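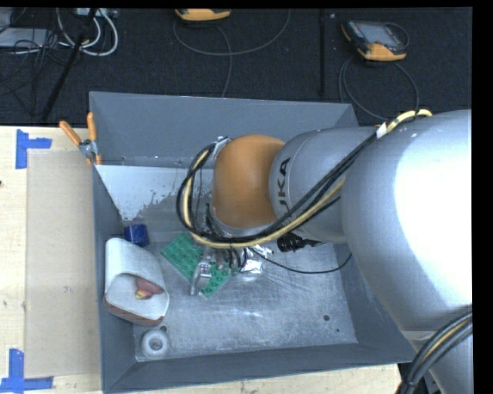
图1 783号箱检查时状态：灰色金属敞口箱，箱底斜放绿色凸点积木底板一块，旁有起皱的银色箔包

物料箱及箱内物品安全检查表（附检查意见）

场所：Mevach 回收玩具分拣间，Hullmont 库区一层
箱号：783
箱型：矩形敞口金属箱，Skamine 供货
检查日期：2023年1月11日
检查人：Vira Marchuk
复核人：Diệp Mai
检查类别：定期检查
上次检查：上年7月，遗留项两条，见第八部分

填写说明
结果栏填“合格”“整改”“观察”或“不适用”。填“整改”的必须写明处理人和期限，填“观察”的下次检查时复看。意见栏写所见和所测，推测的内容注明“待查”。尺寸、毛刺、松动等项目以现场手检和量具读数为准。检查人与复核人意见不一致时，两条都保留。

一、箱体

1.1 箱号标签完整，可在通道一侧读出
结果：合格
意见：标签贴在箱体外侧，边角轻微起翘，按压后可贴回。台账编号与标签一致。

1.2 箱口上沿无锐边、无翻卷
结果：观察
意见：戴检查手套沿上沿走一圈，通道侧靠近转角处有一小段勾线，手套表面被带起一根纤维。裸手轻触无割痕。已用细砂块处理一遍，复走时未再勾线。下次检查重点看这一段。
复核意见：同意。建议以后凡有勾线的位置都用标记笔在外侧画短线，只写“靠近转角处”，换人后不好找。

1.3 箱壁无明显变形，对边平行
结果：合格
意见：用 Aebischer 钢卷尺量箱口两条对角线，差值在箱型允许范围内。通道侧外壁有一处旧凹痕，手掌贴着可以感觉到，内壁对应位置未顶出尖点。凹痕在上次记录中已有，未见扩大。

1.4 箱底平整，放置平稳
结果：合格
意见：按压四角无摇晃。箱底与支承面之间未垫纸板。

1.5 内表面涂层或镀层无起皮
结果：合格
意见：用干白布擦拭可触及的部分，布上有灰色浮尘，无片状碎屑。擦拭后复擦一次，第二块布基本干净。

1.6 焊缝或折边接合处无开裂
结果：合格
意见：目视加指触。外侧接合处两遍，内侧接合处一遍。底部转角积灰较多，清灰后再看，未见裂纹。

1.7 箱体外侧无突出的铆钉、螺钉头
结果：合格
意见：无。

1.8 箱体无残留胶带、旧标签
结果：整改
意见：外侧有一处旧标签留下的胶痕，会粘灰，也会粘住薄膜类包装。用清洁剂去除。处理人 Vira Marchuk，当班完成。
复核意见：已看，已去除，无残胶手感。

二、箱内物品：积木底板

2.1 物品与分拣类别一致
结果：合格
意见：绿色积木底板，表面为成排圆形凸点，属“大件拼搭类”。本箱允许存放。

2.2 摆放方向
结果：观察
意见：底板在箱底斜放，板边与箱壁不平行。分拣间的摆放要求是板边尽量与箱壁平行，斜放时板角容易顶到箱壁，取放时也更难找到可以下手的边。单块存放时不作为不合格处理，两块以上同箱时必须摆正。
复核意见：“尽量”两个字在规程里用了好几处，每个人理解不同。建议下一版改成允许的偏斜范围，并配一张对照图。本次仍按“观察”填。

2.3 板面无裂纹、无缺角
结果：合格
意见：取出后双手持对边轻弯，无异响。四角指触，一角有磨白，不扎手。

2.4 凸点无缺损、无尖锐断口
结果：合格
意见：逐行指触，未触到断口。个别凸点顶面有划痕，不影响拼接。另取一块标准小砖在板的四角和中部试装，均可压入，也可徒手拔出。

2.5 板背面无粘附物
结果：整改
意见：背面有一小片透明胶，边缘已卷起。揭去后用湿布擦净，再用干布擦一遍。处理人 Vira Marchuk，已完成。
复核意见：背面检查容易漏。上次检查表里这一项写的是“合格”，但从胶的卷边看可能已有一段时间，待查。

2.6 板面清洁程度
结果：合格
意见：凸点之间有少量浮尘，软毛刷顺行刷一遍，再横向刷一遍即可。不使用压缩空气，细灰会吹到邻箱。

2.7 无拼搭残件留在板上
结果：合格
意见：手检未触到残留小砖。薄片砖颜色与底板接近时目视很难发现，应以指触为准。

三、箱内物品：箔包

3.1 物品可辨认
结果：整改
意见：底板旁有一只银色发亮的箔包，表面起皱。登记单上本箱没有这一项。取出后放入待判盘，由复核人判定类别。
复核意见：判为“软包装类”，移出783号箱。登记单补记一行，来源栏填“不明”，不要空着。

3.2 包装无破口、无渗漏
结果：合格
意见：放在白纸上静置，白纸无湿痕、无粉末。折皱处逐条看过，未见穿透。折皱较深的两条在灯下再看一次，无透光。

3.3 封口边无尖角外翘
结果：观察
意见：箔质包装受压后，封边的尖角会变硬。本件一角略硬，戴手套可按平。人工分拣时建议从包的平面处拿取，不捏角。

3.4 与硬质物品同箱时无挤压
结果：整改
意见：软包装与硬质底板同箱，板边可能压住包角。移出后本项关闭。以后同类情况不必等定期检查，发现即分箱。
复核意见：同意。登记员录入时系统对混放没有提示，已另行提出，不在本表跟踪。

3.5 表面反光不影响目视检查
结果：观察
意见：箔面较亮，灯下会出现亮斑，亮斑处看不清细小破口。检查时应换两个角度看，或把包移到侧光位置。

四、箱内空间及箱底状况

4.1 无小零件散落
结果：合格
意见：取出底板和箔包后，用手电沿箱底四边低角度照射，未见小砖、螺钉、纽扣电池。

4.2 无纸屑、塑料碎片
结果：整改
意见：底部转角扫出纸屑少量，颜色与瓦楞纸相近。已用窄头吸嘴清除。该位置每次都有残留，普通毛刷进不去，建议配窄刷。

4.3 无液体、无油迹
结果：合格
意见：白布擦拭箱底无油印。

4.4 箱内无不应混入的金属件
结果：合格
意见：用磁棒贴近转角积灰处走一遍，棒上无铁屑。箔包是否受磁不作判断依据。

4.5 线缆不拖压物品
结果：观察
意见：箱底上方有一根黑色细线缆，自箔包附近起，中段呈浅弧下垂，到另一侧又升起。检查时未缠住箔包。取放物品前先看清线的走向，不要把底板从线下抽出。
复核意见：补充一句，手伸入箱内之前应先完成第六部分全部条目，次序不能颠倒。以后表格重排时，第六部分移到最前。

4.6 装载高度
结果：合格
意见：物品均在箱底一层，没有超出箱口。

五、照明与周边地面

5.1 箱内照度满足目视检查
结果：合格
意见：箱底照度计读数高于分拣间规定的下限。箱壁遮挡造成的暗边在靠通道一侧，检查时需加手电。

5.2 灯具无频闪、无松动
结果：合格
意见：持续观察一个检查周期，无闪烁。灯罩积灰，列入月度清洁，本表不计整改。

5.3 箱体周围通道畅通
结果：整改
意见：通道侧地面放有空纸箱一摞，占到黄线以内。已移至收集区。放置人待查。
复核意见：不用查放置人。在黄线外侧加一块“空箱放此”的牌，比逐个追问省事。

5.4 地面干燥、无滑腻
结果：合格
意见：鞋底试滑无异常。地垫一角翘起，已换方向重铺，翘角朝墙。

5.5 待判盘、清洁用品定位摆放
结果：合格
意见：待判盘在架上第二层，白布、软毛刷在同一盒内。磁棒用后未归位一次，检查过程中已归位。

六、人员进入操作位置前的确认

6.1 区域已按规程停止并挂牌
结果：合格
意见：挂牌人与检查人为同一人，钥匙由检查人保管。牌面日期和姓名字迹清楚。

6.2 复核人知悉检查开始
结果：合格
意见：口头通知并在交接簿签字。

6.3 手套、护目镜佩戴
结果：合格
意见：手套为防割型，指尖无破损。护目镜镜片有轻微划痕，不影响视线，已申领备件。

6.4 袖口、挂绳收紧
结果：整改
意见：工牌挂绳未收入衣内。检查前已收好。
复核意见：本人也有同样问题，一并改用夹式工牌。

6.5 检查用具清点
结果：合格
意见：进入前与离开后各清点一遍，数目一致，无用具遗留在箱内。

七、登记与标识

7.1 登记单与箱内实物相符
结果：整改
意见：登记单列绿色积木底板一块，与实物相符；箔包未列，见3.1。补记后相符。

7.2 累计登记号连续
结果：合格
意见：本次补记使用登记号1,586，前后无跳号。

7.3 抽查比例
结果：合格
意见：本批抽查17只箱，783号为其中之一。其余各箱另表记录。编号牌和登记单两项要求100%核对，不适用抽查。

7.4 照片与检查表编号对应
结果：合格
意见：图1编号与本表箱号一致。底板中部在图中被遮住，该处状况以2.3和2.4的手检结果为准。

7.5 更改处签名
结果：整改
意见：5.3一栏有一处划改未签名，已补签。划改用单线，原字应可辨认。

八、上次遗留项

8.1 箱体外侧凹痕是否扩大
结果：合格
意见：见1.3，未扩大，关闭。

8.2 登记单字迹褪色
结果：观察
意见：已换油性笔书写，目前清晰。书写位置仍靠近擦拭区域，清洁时容易蹭到。保留一次检查周期后再定是否关闭。
复核意见：可考虑把登记单夹移到箱体另一侧，移动前先与登记员商定，以免找不到单子。

九、整改项汇总

1.8 旧标签胶痕：已完成
2.5 底板背面透明胶：已完成
3.1 箔包未登记：已移出，已补记
3.4 软硬物品混放：随3.1关闭
4.2 转角纸屑：已清除，窄刷申领中
5.3 通道空纸箱：已移走，标识牌待制作
6.4 工牌挂绳：已收好，夹式工牌待领
7.1 登记单补记：已完成
7.5 划改补签：已完成

未关闭的三项为窄刷、标识牌和夹式工牌，由 Vira Marchuk 跟进，期限为下次定期检查之前。三项均不影响783号箱继续使用。

十、下次检查时需复看

1.2 上沿勾线处，先找外侧标记线，再戴手套走一遍。
2.2 底板摆放方向。若规程届时已修订，按新版判定。
3.3 箔质包装封边，仅在箱内再次出现同类物品时检查。
3.5 反光处的观察角度，检查人交接时当面说明。
4.5 细线缆下垂位置，与图1对照，弧度有明显变化时记入意见栏。
8.2 登记单字迹。

附注

清洁剂使用后应等箱面干透再放回底板。本次放回时板边与箱壁平行，由复核人看过。

白布一次一块，擦过箱底的不再用来擦底板。用过的布放入带盖桶，不放待判盘旁。

本表用圆珠笔填写后录入，录入时发现1.3的对角线读数只写了差值，没有写两条原始读数。下次请写原始读数，差值由录入时计算。

检查人签字：Vira Marchuk
复核人签字：Diệp Mai
结论：783号箱准予继续使用，观察项按第十部分复看。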